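Gredik Mascot Costume, Adult Size
Section 3: Fitting the Head and Connecting the Fan
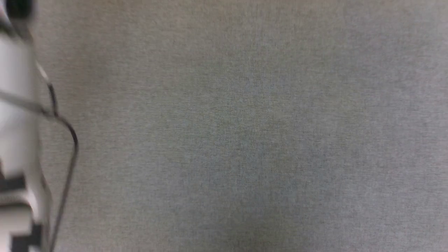
3.1 Before you begin

Read this section in full before wearing the costume for the first time. The Gredik head fits wearers up to 185 cm in height. A second person must be present whenever the head is put on or removed.

Check that the battery pack supplied by Zwahlen is fully charged. A first charge takes 130 minutes. Do not charge the pack while it is inside the costume.

3.2 Fitting the head

1. Put on the body and feet and close the back zipper completely. Tuck the zipper pull under the fabric flap.

2. Put on the inner helmet and fasten the chin strap. The strap should be snug but must not press on the throat.

3. Place the battery pack in the left hip pocket, with the cable pointing up.

4. Pass the cable through the loop at the collar and connect it to the fan plug inside the head. The plug fits one way only. Do not force it.

5. Switch on the fan and confirm that air is moving before the head is lowered.

6. Have the second person lower the head from above until it rests on the helmet pads. Press the side fasteners closed, left side first.

7. Turn slowly to each side. If the head lags behind your movement, remove it and add one Nendwood foam pad at the back of the helmet.

NOTE: Foam pads flatten with use. Replace them every October, or sooner if the head begins to tilt forward.

CAUTION: Do not wear the head for more than 50 minutes at a time. Remove it at once if the fan stops or if you feel faint, dizzy, or short of breath.

CAUTION: Vision through the mouth screen is limited. The wearer must not use stairs or escalators without a guide.

3.3 Removing the head

1. Open both side fasteners.

2. Have the second person lift the head straight up, then disconnect the cable by holding the plug. Do not pull on the cable.

3. Switch off the fan and leave the head upright on its Distwood stand until the lining is completely dry.

For cleaning of the lining and outer fur, see Section 4.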